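**Boletín interno de Astow — Seguridad y fiabilidad**
2022-07-19

## Parada de la célula bimanual Oko: hallazgos y medidas

La Dirección Técnica de Astow informa al personal y a las entidades colaboradoras de la incidencia registrada en la célula bimanual Oko durante la campaña de clasificación de piezas de colores. No hubo daños personales. La célula permaneció fuera de servicio hasta completarse la revisión y ha vuelto a funcionar con las limitaciones que se detallan más adelante.

La campaña preveía 1307 ciclos de recogida y depósito. En el ciclo 1190, la mano izquierda cerró los dedos sobre una pieza y no obedeció la orden de apertura. El brazo derecho, que esperaba la liberación para iniciar su propio movimiento, avanzó al vencer el tiempo de espera y ambas manos entraron en contacto a la altura de los nudillos. El operador, Darren Sedgwick, accionó la parada de emergencia y los dos brazos quedaron detenidos conforme al procedimiento.

El examen posterior, dirigido por Wayne Greenwood, identificó dos causas concurrentes. La primera es mecánica: el guante de agarre se había desplazado sobre la falange distal y un pliegue del tejido quedó atrapado en la articulación. El controlador interpretó la resistencia como carga útil y mantuvo el par de cierre. La segunda corresponde a la programación, que autorizaba el avance del segundo brazo por simple transcurso del tiempo, sin confirmación de que la zona compartida estuviera libre — una condición heredada de la instalación de Tindall, donde los brazos no comparten espacio de trabajo.

Se han adoptado las siguientes medidas:

- Inspección visual del ajuste de los guantes en ambas manos cada 100 ciclos, con anotación en el registro de turno.
- Supresión del avance por tiempo. El segundo brazo solo se mueve tras recibir la señal de apertura completa del primero.
- Reducción del par máximo de cierre durante las tareas con bloques y piezas ligeras.
- Retirada de cualquier guante con el tejido dado de sí, aunque conserve los relieves de la superficie.

La célula gemela de Nendow utiliza el mismo modelo de guante y queda sujeta a idénticas comprobaciones. Su programa de movimientos es distinto y no requiere modificación.

Se recuerda que ninguna persona debe introducir las manos en el área de trabajo para recolocar piezas mientras los brazos tengan alimentación, incluso si parecen detenidos. Las anomalías de apertura, por breves que sean, han de comunicarse al responsable de turno antes de reanudar el ciclo. La próxima revisión conjunta de las dos células está prevista para noviembre.
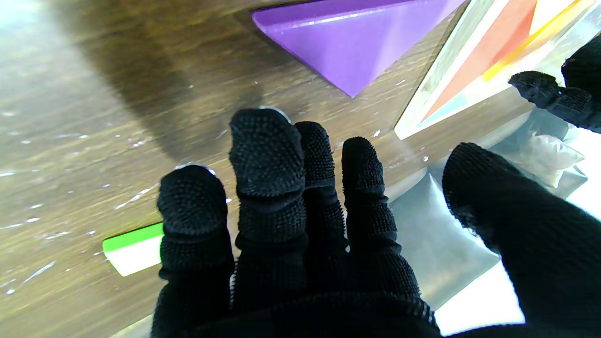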